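Fumthorpe square wall clock, beige: review after eight months

Reviewed by Sachiko Oda, 25 May 2020

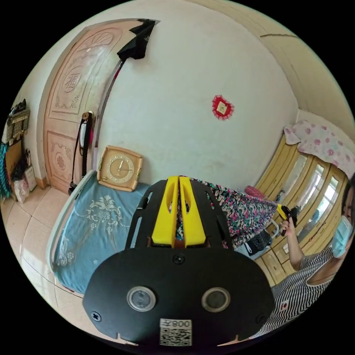 I bought the Fumthorpe in September for a spare bedroom that had no clock of any kind. The requirements were modest: analogue, readable from the doorway, quiet enough to sleep beside, and light enough to go on a plain white wall without drilling into the concrete behind the plaster. It met most of them.

Case and dial

The body is square with rounded, scalloped edges, in beige. The dial is gold-toned and carries dots in place of numerals. Hands are thin. In daylight the combination reads well enough from across a bed. Under a warm lamp the contrast between hands and dial drops, and I have misread ten to four as twenty past ten more than once. Anyone who wants to check the time at night without sitting up should look at a model with numerals and a white face.

The moulding is clean on the front. The back is less well finished, with a visible seam along the lower edge and a battery cover that needs a fingernail to open.

Movement and accuracy

The movement takes one AA cell, not supplied. I set it against the radio time signal and checked it monthly. It gained 4 seconds in the first month and has drifted at much the same rate since, so I reset it when the clocks change and otherwise leave it alone. The original cell is still in use after roughly 200 days.

It ticks. With the window shut and the fan off it is audible from the pillow. My brother-in-law Prasert Kamolrat slept in the room for a week and removed the battery on the second night. The seller's listing says "silent sweep", which does not describe the unit I received. I wrote to Kidgate, who sold it to me, and was offered a partial refund or an exchange. I took the refund.

Mounting and standing

A single keyhole slot is provided for hanging. The slot is shallow, and a screw head of ordinary thickness will not seat in it. I tried an adhesive hook first and the paint came away with it.

It will also stand upright on its bottom edge, although the instructions do not mention this. On a shelf it is stable. On a mattress it needs the wall behind it, and will tip forward if someone sits down heavily on the bed. No stand is included. Kanyarat Sitthichai, who has the same clock in cream, uses a small plate easel and reports no trouble.

Cleaning

Dry cloth only. Dust collects in the scallops and a soft paintbrush gets it out. The dial cover picks up fingerprints whenever the clock is moved.

Compared with the Daneshvar

I had a Daneshvar round clock in the previous flat. It was heavier, plainer and properly silent, and had a hanging slot of sensible depth. It also cost nearly twice as much.

Verdict

Good for a hallway or sitting room. For a bedroom, only if you are a sound sleeper. Three out of five.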